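[Modise-list] patchwork tablecloth, backing and washing

From: Annatjie Nel
To: Modise quilting list

Blue backing or the brown, still can't decide. Kitchen table cloth, patchwork all over like this

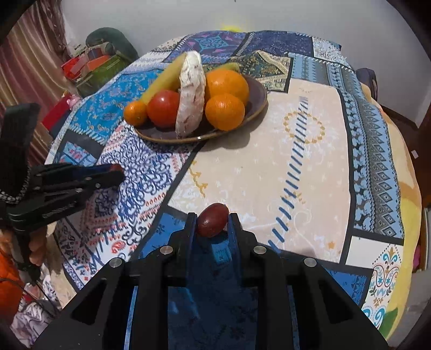 Rūta Petrauskas wrote:

> Before you get to the color, please think about whether you want a
> backing at all. I made 2 of these for my daughter and the one with
> the backing is in a drawer. It slides. Every time somebody leans on
> the table the top goes one way and the backing goes the other, and
> after a few washes the corners don't meet anymore. The unbacked one
> is on her table right now, seams and all.
>
> If you do back it, tack the layers together somewhere in the middle,
> not only at the hem. And wash the fabric first!! I know you don't
> like to.
>
> What are you doing for the edge, binding or a turned hem?
>
> Rūta

OK reading this at the bus stop so forgive the typing.

Backing — yes, I hear you on the sliding. Hadn't thought of it. My mother's old one had a backing and it never moved but hers was tied, little knots of crochet cotton at every fourth corner or so, and I remember picking at them all through Sunday lunch. So maybe I tie it. Does anyone still tie? Lesego I think you did a tied one for the church sale, what thread was it and did it hold up in the machine.

Without a backing I'd worry about the seams fraying. I press mine open (yes I know, we've had that argument) and they're not wide. Could zigzag them all but the top is already together so that would mean crawling around under the foot with the whole thing rolled up on my shoulder. No thank you.

Washing first. Ok, ok. Most of the scraps are from old shirts and one set of curtains so those have been washed to death. The only new stuff is the red I got from Dudine, and that one DID bleed, I put a corner of it in a cup of hot water with a bit of white cotton and the white came out pink. Have soaked it 3 times now. Last soak the water was nearly clear. Do I trust it? Thandeka says color catcher sheets in the first few washes and stop fussing. Jacobus says salt, but his salt method turned a whole load of pillowcases gray so I am ignoring Jacobus. Sorry Jacobus.

Edge — binding. Cut on the straight, not bias, there are no curves on mine so I don't see the point of wasting the fabric. Was going to do it 2 inches wide and folded double, but that might be skimpy if I end up with a backing as well?? What width do people use. I have an old Bonov machine and it hates more than four layers, it just sits there and hums. The corners are what scare me. I can miter on paper and then get to the real one and it comes out like a dumpling.

Other thing. Stains. This will be on a table people eat at every day, fruit, tea, curry, all of it. Is there any point in the spray-on stuff? I tried it once on a runner and it went stiff and smelled of paint until about May. Would rather just wash it a lot. Plain soap and cold water on the spot, then a normal warm wash, that's what I do with napkins. Turmeric is a lost cause except for hanging it out in the sun, which does work, give it a couple of afternoons.

And drying — flat if you can, over two lines if you can't. A peiced cloth hung from one edge will stretch along the seams, mine did and it's never sat square again.

Still want opinions on blue or brown. The brown would hide more. The blue is nicer. I have enough of the blue if I join it down the middle, brown is one whole piece so no join. Writing it down I can see which one is sensible but I don't want the brown.

Bus is here. Will look tonight after 8

Annatjie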